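Tukport: second progress report

Hi again, and thanks for letting me send these as letters instead of filling in the long form. The short version is that the game is playable from start to finish, the map is late, and I've spent less than I said I would on everything except printing.

For anyone at Dreltaden who's picking this up for the first time, Tukport is a tabletop roleplaying game for a small group and one person running it. You play the crew of a salvage barge working a flooded coast, and every session is one trip out and one trip back. There are no levels. What you get better at is written on the barge, and when you lose a piece of the barge you lose the skill that went with it. That idea was one paragraph in my application and it has eaten most of my year!

Where the rules are

The core rules are done, or as done as I'm going to let them be before outside readers get at them. I cut the text down to 30 pages from a draft that was getting silly. Most of what went was the weather system. In my last report I was very proud of the weather system (you may remember the chart). At the table it meant that one player rolled dice and everyone else got up for snacks, so weather is now a single card drawn at the start of the trip and left face up in the middle. It works so much better that I'm a bit embarrassed.

Dice are simpler too. You roll two, keep the higher, and if they match something on the barge breaks. I tried a version where matching low numbers did nothing, to be kinder to beginners, and it made the middle hour of a session really flat. People want things to break. They complain the whole time, and then the broken winch is the only thing they talk about afterward.

The part I'm still fighting with is trade. Crews bring salvage back to port and swap it for parts, and the price list is too generous early on. A careful group can have a fully fitted barge by their fourth trip, and after that there's not much reason to leave the harbor. I have two fixes in mind. One is to make the port itself need things, so you're choosing between your barge and the town's seawall. The other is just to make everything cost more. I like the first one a lot more, but it needs a page of new rules and I'd promised myself no new pages.

Playtesting

We've run 17 sessions since the last report, some in person and some online. The in-person ones go slower and people remember the rules better, I think because the barge sheet is sitting right there in front of them getting scribbled on. Online, folks kept forgetting they had a crane. I've redrawn the online sheet so the parts are bigger and you have to drag them off when they break, and the last couple of groups did fine with it.
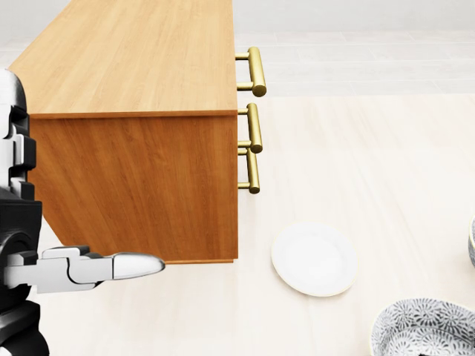 The biggest surprise from testing was how much people wanted to name stuff. I had a name line for the barge and that was it. Groups were naming the anchor, the pump, the stove. One crew held a funeral for a pump. So every part now has a little blank line next to it, and if a named part breaks the whole crew takes a point of grit. It cost me nothing in page space and it's probably my favorite rule in the book.

Less happily, the adventure called Wullska isn't landing. It's the drowned rail station, the one I'd planned as the first trip for new groups. It has too many rooms and a puzzle about the signal bells that exactly one group solved, and they told me they were guessing. I'm moving it to the back of the book as a longer trip for experienced crews and writing a shorter opener with a grounded ferry and one bad decision in it. The ferry draft is half written. I'd like to test it with people who have never played a roleplaying game at all before I call it finished.

Mwaipopo, on the other hand, is going great. That's the floating market, and I'd worried it was too quiet since nothing in it is trying to sink you. Every group has stayed there longer than I planned for. I've added a few more stalls and a rumor table, and otherwise I'm keeping my hands off it.

Art and layout

The cover is finished and I love it. Interior spot art is coming in steadily and there are only a handful of pieces left. The map is the problem. I changed the coastline after the sketch stage, which was my fault, and it pushed everything back by a month. I should have the final map in November. Layout can start without it, and I've left a blank spread where it goes.

I did decide on a spiral binding for the book so it lies flat on the table. That raised the printing quote, and it's the one line in the budget that's over. I'm covering it from the travel money, because I ended up not going to the convention I'd listed. If you'd prefer that I ask first when I move money between lines, please tell me and I'll do it that way from now on.

Money

I've drawn $2000 of the grant so far. Most of that went to art and the rest to editing and the test prints. I haven't touched the contingency. Receipts are in the same folder as last time, and I fixed the file names, sorry about those.

The first print run is still planned at 200 copies. I got asked at a playtest whether that's too small, and maybe it is, but I'd like to sell out of a small run and reprint. I've lived in an apartment with boxes of an unsold card game in the hallway and I don't want to do it again.

What's next

Between now and the next report I want to finish the ferry adventure, settle the trade rules one way or the other, and get the whole text to the editor. After that comes the safety and table-tone section, which is written but reads like a school handout, and I'd like it to sound like the rest of the book.

One question for you: the agreement says the free text-only version has to go up at the same time as the print book. Would it be okay to put it up earlier, in October, so I can collect corrections before we print? I don't think it would hurt sales and it would catch a lot of typos. Let me know what you think, and I'll send the current draft along with this so you can poke at it yourselves.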